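Keeping the Fingers True
How a two-finger hand tool is looked after between table sessions

By the Resora staff
1/13/25

The Hustard program at Resora teaches machines to handle dishes by first having people do the handling. An operator holds a two-finger gripper, works at a table, and picks up plates and bowls with the tool instead of with bare hands. The recordings made this way are only as useful as the tool is consistent. For that reason, much of the program's working day goes to maintenance.

Each gripper is set up before it reaches the table. The technician checks the pivots first, working from the housing outward to the fingertips. A pivot that has loosened lets the finger swing slightly to one side, and the fault is easy to miss until the tool closes on something thin. A plate held on edge is the preferred test. Its rim gives the pads very little surface to hold, and any twist in the linkage shows up at once as a lean in the plate.

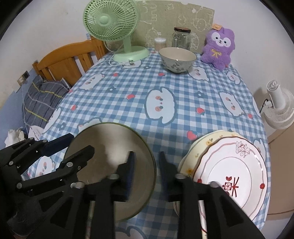
A plain plate held on edge between the padded fingers of a hand-held gripper.

The pads receive the closest attention. Under the program's rules they are wiped at the start of each session and inspected every 600 grips. At 2,000 grips they are replaced, whether or not wear can be seen. Both pads are changed together. An early practice of changing only the worn one was dropped after operators reported that the new pad held firmly while the old one slid, which turned plates in the grip.

Replacement is a short job. The old pad is peeled away, the finger is cleaned of adhesive, and the new pad is pressed on and left under a clamp. The technician then closes the fingers on a strip of paper and draws it out slowly. Even resistance along the full width of the pad means that the faces meet squarely. If the paper comes free at one corner, the pad is taken off and set again.

Bowls are the second test, and the harder one. The wall curves away from the pads, and a large bowl places its weight well out from the point of contact.

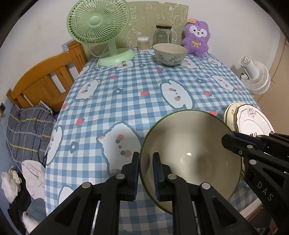

A tool that passes with plates may still fail at this stage. The usual cause is play in the linkage that a light dish does not reveal. Screws are tightened by hand in small steps, and the fingers are opened and closed between steps, as an overtightened joint will bind and tire the operator's hand. The Awasthi workshop, which services the program's tools, keeps 2 spare linkages ready for joints that can no longer be adjusted.

Every repair is entered in a log kept under the Brodance project, with the part changed and the grip count at the time. Operators read the most recent entry before they pick up a tool and sign below it when they put the tool away.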